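2020-01-11
Filed under: Student Projects, Local History

Our project looked at how the Drunevska weekly market changed after the Bedoya bridge opened. We read 10 years of stall records and spoke with five sellers.

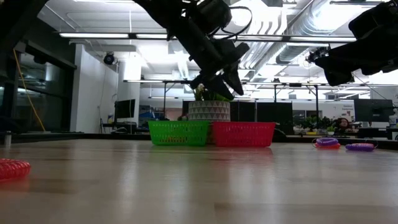
Hsin-yi Ko
Student author

The records list 1,938 stall rentals. Most were for vegetables and cloth. Rentals fell every winter and rose again in May. 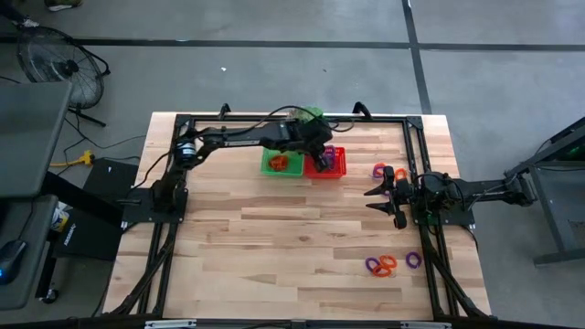

Two baskets near the far edge of the table.

Sellers told us the bridge brought buyers from Plonier – mostly on foot at first. One seller still keeps her old permit.

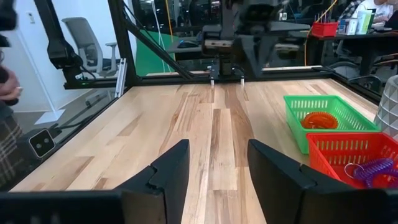
Two of the ledgers had missing pages, so we left those months out of our totals.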